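How Does a Delivery Robot Learn What a Street Is?

For readers ages 8 to 12

You know what a street is. You know which part is for cars and which part is for people on foot. You know that a wall is hard and a bush is soft. You learned all this so long ago that you probably don't remember learning it.

A robot that carries packages has to learn it too. This page is about how that happens, and most of it is about the first job, which is collecting examples.

What is an example?

Suppose you wanted to teach a very small child what a dog is. You could try to explain it in words: four legs, fur, a tail. But a cat has those things too. It works better to point at dogs. Big dogs, little dogs, dogs with short hair, dogs asleep under a table. After enough of them the child can point at a dog you have never seen before and say "dog."

A learning system works in a similar way. It is a computer program that is shown many pictures, along with the right answers. Each picture with its answers is called an example. When there are enough examples, the program starts to give good answers about pictures that are new to it. Pictures used this way are called training data.

Leltia is a small robot with wheels, and it is still in training. It is meant to bring groceries and parcels to people's doors. Before it can do that by itself, the people who build it have to collect examples of the streets where it will drive.

Going out to collect

Conall Sheehan plans the routes. He looks at a map of the town and picks streets that are different from each other. Some are wide and have painted lanes. Some are narrow and have no lines at all. Some have shops, and some have only houses.

The camera takes two pictures every second. That sounds like a lot, but pictures taken so close together look nearly the same, and a program doesn't learn much from seeing the same thing over and over. So most of them are thrown out later. From one morning of work last October, the team kept 601 pictures.

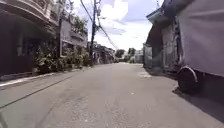

A robot looking at a street has one main question to answer: where can I drive? People who work on robots call this "drivable space." On a street like this one, the pale concrete in the middle is drivable and the truck is not. The houses are not drivable, and neither are the plants along the sidewalk. Other things are harder. The long dark crack in the road is only a line on the ground, and the robot can roll over it. The dark shadow by the truck is also flat. But a program that hasn't seen many shadows may think it is a hole, or a solid thing lying in the way, and tell the robot to stop. The curb has the opposite problem. It is low and easy to miss, and it is a real step. The program needs examples of all of these, with the right answer for each.

Coloring in the answers

The pictures come back from the street without any answers. Somebody has to add them. This job is called labeling, and the person who does it is called a labeler.

Přemysl Kubíček is a labeler. He opens each picture in a program named Dakon, which works something like a coloring book. He draws a line around the road and fills it with green. Buildings get orange. Vehicles get blue. Plants get yellow, the sky gets white, and people get red. Each color stands for a word that the computer will use.

A simple picture takes him a few minutes. A busy one, with bicycles and market stalls and people walking in front of each other, can take roughly 40.

Labelers have to follow rules so that they all color things the same way. The rules are written down in a long list. Is a parked car labeled the same as a moving car? (Yes. The color is for what a thing is.) What about a puddle? (It counts as road, with an extra mark that says "water.") What about a poster with a picture of a person on it? (It is colored as part of the wall.)

When Přemysl finishes, a second labeler checks his work. If the two of them disagree, they look at the picture together and decide. Sometimes they have to add a new rule to the list.

Why one street isn't enough

Imagine that every dog you ever saw was brown. You might think that being brown is part of being a dog. Then a white dog walks by, and you are not sure what it is.

Programs make this kind of mistake very easily. If Leltia's program had only seen roads in sunshine, it might have trouble in rain. If it had only seen black roads, it might not know that a gray one is a road too. So the team goes back to the same streets at different times of day. They go in the early morning, when shadows are long, and again in the evening when the lamps are on. They go out in fog if there is any.

They also look for things that don't happen often. A street with a fallen branch in it is a useful example. So is a street being dug up, or one covered with leaves.

What about people's privacy?

Streets belong to everybody, and people live on them. Before anyone starts labeling, another program looks through the pictures and blurs faces and license plates. A person then checks that it didn't miss any. If you ever see someone collecting pictures on your street, it is fine to have a grown-up ask what they are for and how long they will be kept.

The test

Not all the pictures are used for teaching. Some are put away where the program can't see them. Later they are used as a test. The program colors them in by itself, and its coloring is compared with the labelers' coloring.

If it does badly on shadows, Conall plans a trip to find more shadows, and the work starts again from the beginning.

Try it yourself

You need a photo of a street, a sheet of tracing paper, and colored pencils. Put the paper over the photo. Color everything a small robot could drive on in green and everything else in another color.

Now ask a friend to do the same photo without looking at yours. Put the two papers side by side. Find the places where you don't match, and write a rule that would help you both agree next time.

Words to know

Drivable space: the part of the ground where a robot or a car can safely go.

Example: a picture together with the right answers about it.

Label: the answer a person adds to a picture.

Training data: all the examples a program learns from.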